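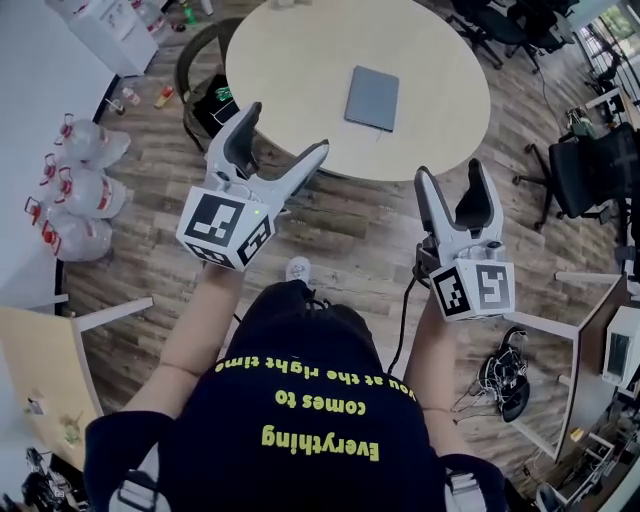

The Suka hand grippers, one per hand, with the marker cubes at the base.

Review: Suka two-hand demonstration kit
Thu 3 December
By the Drirwood workshop desk

There are two respectable ways to show a robot a task. You can drive it by remote control, watching it miss the mug from the far side of the room, or you can do the job yourself with a pair of grippers in your hands and let the software work out where they went. The Suka kit is for the second kind of person. I have been the first kind since July, on the Medrano leader arms, and my shoulders were ready for a change.

Putting it on takes longer than the manual thinks. The straps go over the shoulders and buckle, and the buckles on ours were set for a larger reviewer. After that you pick up the grippers, each a light-gray plastic affair with two fingers and dark pads, and a white cube covered in black-and-white squares that tells the tracking where your hand is. Cover a cube with your other wrist and the recording goes wandering off. I did this constantly on the first day and hardly at all by the third.

The fingers themselves are very good. They close evenly, they open without sticking, and after 10 minutes I had stopped thinking about them and was folding dishcloths with something like dignity. I recorded 40 folds in an afternoon. On the Medrano arms the same afternoon got me 12, plus one dishcloth behind the radiator.

The cable is less of a triumph. It hangs down toward the floor, where it meets all the other cables you own, and any task that involves turning around becomes a task about cables. A clip halfway up the forearm would help. Galtitz sells one for its own kit, and it fits the Suka if you are willing to use a file.

Weight is fine for a short session and rude after a long one. Holding both grippers out in front of you is an exercise gyms charge for. I took a break after every 11 recordings and still typed badly that evening.

As for the results, the arm learned the fold well enough, including a small hesitation before the second crease that is entirely mine. Remote control still wins for anything heavy or hot, and for jobs the arm can't reach the way a person does: the kit will happily record you doing something its student has no elbow for.

I'm keeping it for dishcloths and table clearing. The Medrano arms stay bolted down for the oven door.

Last updated: same day, to correct the strap instructions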